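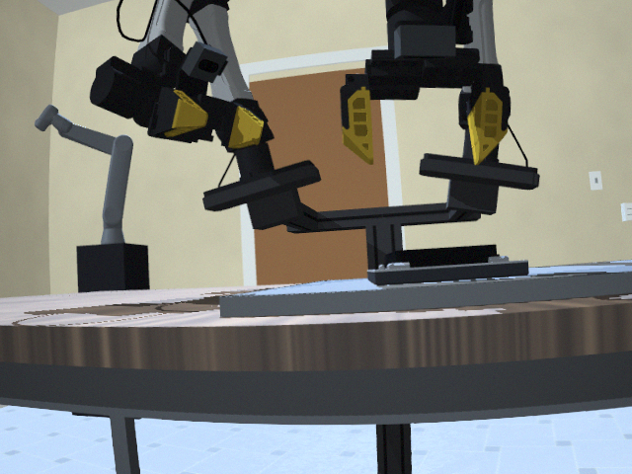
Round wooden table with a flat gray tray on top.

I've had the Brosby round table for 10 months now, which feels like long enough to have opinions about it. It replaced a rectangular thing I'd dragged through three apartments, and I mostly bought it because I was tired of bruising my hip on the corner every time I went for the coffee. So no corners! That alone has been worth a good part of the money.

It was $832 with delivery, and yes, I winced. I'd been looking at the Nesent, which is a lot cheaper, but I sat at one in the store and the whole top dipped when I leaned on my elbows. I lean on my elbows a lot. The Brosby doesn't dip. You can feel a tiny wobble if you really go looking for it, and a felt pad under one foot fixed that at my place, though my kitchen floor isn't exactly level so I can't put it all on the table.

Putting it together took me 53 minutes on my own, with one break to look for the bolt that had rolled under the stove. The instructions are fine until the step where you flip it over, and then they just show a cheerful arrow. Get someone to help you with the flip. I did it alone with a couch cushion and a lot of language – it worked, but I wouldn't do it again.

Now the wood. The finish looks great and marks easily. I had a pale ring on it by the second week from a mug of tea, and I'm pretty careful (okay, medium careful). I tried the wax they sell with it and that did nothing much. What helped was a little tin of Pastulell furniture balm I already had for a bookshelf, rubbed in along the grain and left overnight. The ring is still there if the light comes in low, around breakfast, but guests don't spot it. These days I keep a tray out for anything hot and I've stopped worrying.

Seating is where I'd push back on the website. They say six. Four is lovely, five is friendly, and six means someone has a table leg between their knees and nowhere to put a bread plate. I had six over in April and we ended up moving the salad to the windowsill. On the plus side, everybody can hear each other, and the conversation doesn't split into two ends the way it always did with my old one.

Chairs: I kept my Bolger ones, and the arms just clear the underside. If yours have higher arms, measure first. The return shipping is on you and it isn't cheap.

Cleaning is easy, damp cloth and done, except that crumbs get into the seam down the middle. I go after them with a toothpick while I'm on the phone.

I'd give it 9 out of 10. It loses the point for the wax, which cost extra and is now living under my sink.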